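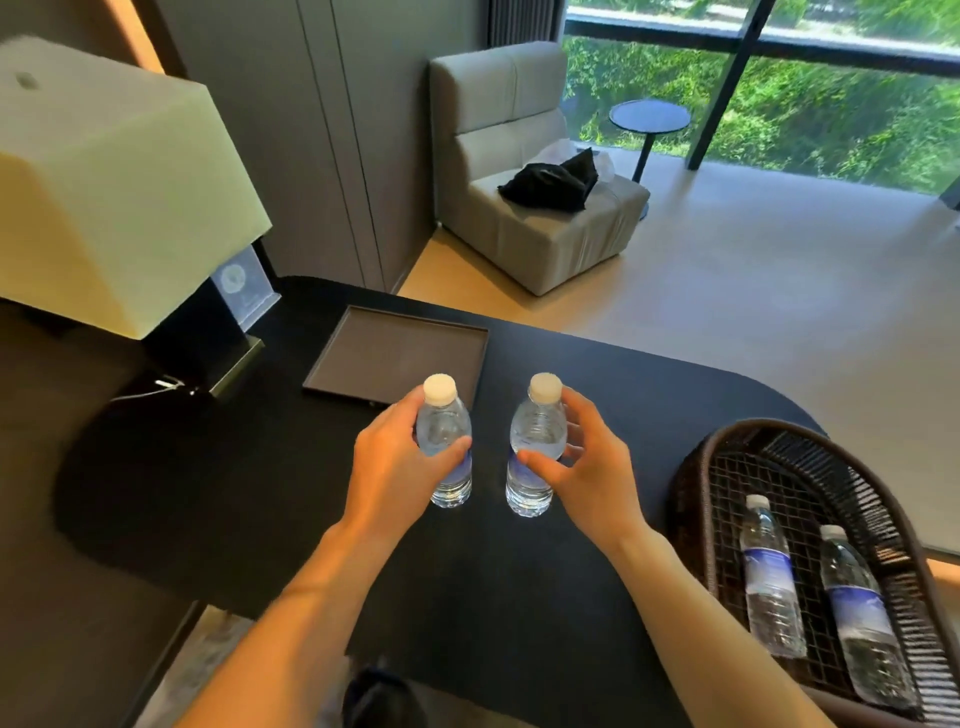

4. Where the water bottles go

Figure 3. Two labeled plastic bottles on a dark desk, with a tray and a table lamp behind them.

Iason Sotiropoulos
October

Home Issues Authors Submit Search

I came into this study wanting to write about minibars, and I still think minibars are great (the price cards alone could fill a chapter!). But the guests I interviewed kept steering me back to the free water, so this section is about that. Figure 3 has the basic ingredients: two bottles, a desk, a lamp, a tray. Every hotel I stayed in had its own ideas about how those should go together.

I talked with 159 guests at two places, the Skandside and the Hotel Nikolaidis. Of those, 80 told me they drank the water on the first evening, mostly before they had unpacked. Another 13 said they never touched it, and I got a bit obsessed with those 13. A few had been charged for a bottle years ago, somewhere else entirely, and had decided then and there that anything standing on a hotel desk costs money. One woman at the Nikolaidis told me she moves the bottles into the closet when she arrives so she won't drink one by mistake at night.

The Skandside puts a small card with the word "complimentary" next to the water. I expected that to settle things, and for plenty of people it did. Others read the card as covering the first night only, and a couple of them wondered if it meant the card itself. I laughed at that one, then went back to my own room and read the card again, and you know what, they had a point.

Placement came up more than I'd planned for. Water by the bed was nearly always taken as a gift. Water on the desk was murkier, maybe on account of the company it keeps: the phone, the room service menu, the laundry form with its little column of prices. Guests who work in hotels themselves (I had a handful, and they were a joy to talk to) said housekeeping follows a room plan and the plan says desk, so desk it is.

I should add that Ekero, the older of my two pilot sites, used glass carafes, and I've left it out of the counts. People had strong feelings about the carafes, mainly about who had filled them and when. I come back to those in Section 6, along with the ice bucket material.

Contact: Sullex Papers, editorial desk | Copyright Sullex, all rights reserved | Back to top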